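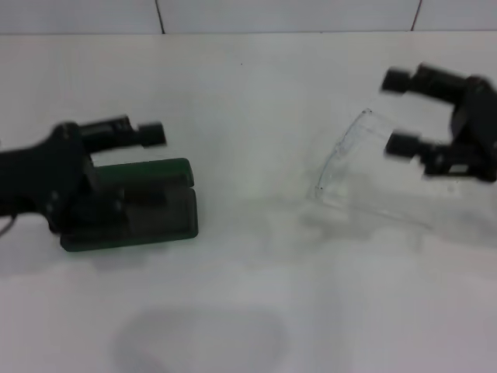
Shona Baxter asked whether the Lallix worktop cleaner is any better than washing-up liquid and hot water, as she has pale surfaces all through her kitchen and tea stains on most of them. For grease, no. For tea, yes.

I bought the 40-wipe tub in Drindum in October, and a spray bottle of the same stuff later on. The spray is the one to get. The wipes dry out once the lid has been opened a few times, and the lid never clicks shut properly on mine.

On white laminate it lifted tea and curry marks after five minutes' soaking. Beetroot took two goes. On tiles it does well, but grout needs an old toothbrush and a second spray. It left streaks until I went over it with a damp cloth, although the label says no rinsing.

The smell is sharp and hangs about, so open a window. The trigger leaks a bit if you store it on its side.

I would buy the spray again. Three and a half stars. The refill pouch is cheaper and fits the same bottle.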